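4.2 What people told us about their skin between visits

Figure 2. Tabletop with a pale sheen over the grain, upper left.
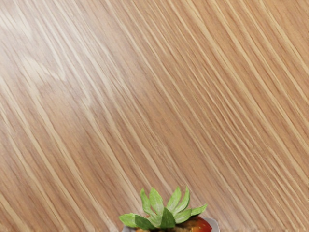 Wael Younis thought we were asking the wrong thing altogether. Dryness was easy to score, he told us, but what bothered him was the stinging when he went out in the wind, and our form had no line for that. I'll admit I was a bit put out (I wrote the form!), but he had a point, so we added a line before the February round and kept it in for good.

We had 37 people at the Amonby clinic, all with eczema on the hands, and I rang each of them every 9 days for a chat. Most were happy with the plain ointment at night and grumbled about it by day, mainly over greasy door handles and phone screens. Two stopped using it at work and went back to it at weekends, which we counted as partial use, following Ragab and Muna.

Stinging didn't follow the redness scores very well. Some people with quite angry-looking knuckles hardly felt it, and others with nearly clear skin brought it up on every call. The Grutden group asked only about itch, so I can't set our answers beside theirs, and I've left stinging out of Table 2.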